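Dindside Kitchen Study: people wanted for spooning and pouring sessions

Posted in: Take part, Paid sessions
Contact: Monique Pruvost, sessions organiser
Closing: end of August, or when all places are filled

We are looking for adults to come to Dindside and move dry food from one dish to another at a table. No cooking is involved and you do not need any experience.

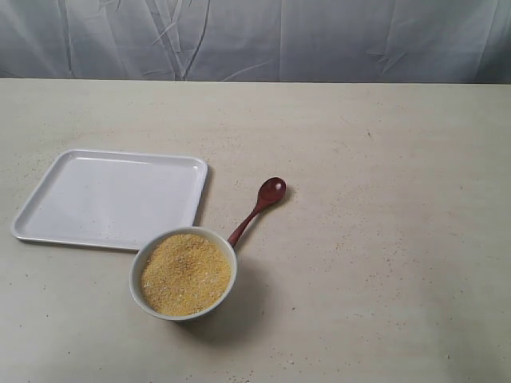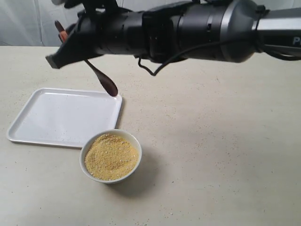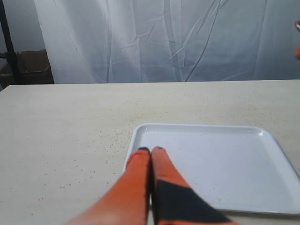 Reading time: 2 minutes

What the study is for

Fadier and Sobczak are preparing a guide to serving tools for people who find small kitchen jobs tiring or awkward. It covers spoons, scoops, bowls and trays. Before it goes to print we want to know how people with different hands and habits get on with ordinary tableware, and how much ends up on the table. Grain is a good test because it scatters easily.

What you will do

You will sit or stand at a table with a white tray, a bowl of dry yellow grain and a spoon. You will be asked to spoon grain from the bowl into the tray, level it, and then get it back into the bowl in whatever way suits you. Spilling is fine. We sweep up and weigh the spilt grain after each turn, so please leave it where it falls.

There are 33 turns in a session, with a break halfway. Most people finish before lunch if they start at 9.30. Afternoon sessions start at 1.30.

Who can take part

— You are 18 or over.
— You can use a spoon with at least one hand. Left-handed people are especially welcome, as we are short of them.
— You have no allergy to cereal grains or grain dust.
— You have not taken part in the Dulletti scoop trial.

You may bring someone with you. They can wait in the room but cannot help during the turns.

Payment and travel

We pay £33 per session, by bank transfer, plus local bus fares if you keep your tickets. There are 300 places. You can do two sessions, but they must be in different weeks.

Practical points

Wear sleeves that roll up. Take off rings and bracelets before you start — there is a dish for them by the sink. The room is on the ground floor, with an accessible toilet next door. Tea and water are provided.

How to apply

Write to Monique Pruvost at the Dindside office, quoting reference 551. Give your name, a phone number, which hand you use and whether you prefer mornings or afternoons. We reply to everyone, usually within a week.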